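Chapter 4
How a Room Changes What We Hear

Anyone who has sung in a stairwell already knows the main idea of this chapter, even if they have never put it into words. The same voice that sounds thin and shy in a carpeted bedroom comes back large and golden between bare walls, and the singer, quite naturally, starts singing better. We are going to spend the next few sections asking why that happens, and what composers and players have done about it over the years.

Let me begin with a visit to Gustport, where my old choir once gave the same program twice in one day. The first concert took place in the Wisetberg Chapel, a tall stone building with seats for 400. Our director, Shafiq Begum, took the slow pieces very slowly indeed, and after each final chord she kept her hands in the air while the sound drifted up into the roof and faded (I can still feel the hair rising on my arms!). That evening we sang in the Gunawardena Room, which holds 100 people and has heavy curtains on every side. We had 18 singers in both places, and the notes on the page were the same, yet the slow pieces now seemed to stall. Shafiq noticed within a few bars and moved us along - gently at first, and then with a good deal of elbow.

What she was responding to is called reverberation. When you sing a note, some of the sound travels straight to the listener, and the rest bounces off walls, floor and ceiling before it arrives. Stone and plaster send most of it back. Curtains, coats and people soak it up, and a full hall will often sound drier than it did at rehearsal.

Keep your own favorite rooms in mind as you read. Before moving on to Section 4.1, try clapping once in the kitchen and once in a closet full of clothes, and write down what you hear in your own words.

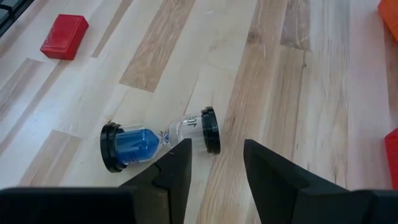
Why did the choir sing the slow pieces faster in the evening?

The curtains soaked up much of the sound, so each chord died away sooner and the slower pace left gaps in the music.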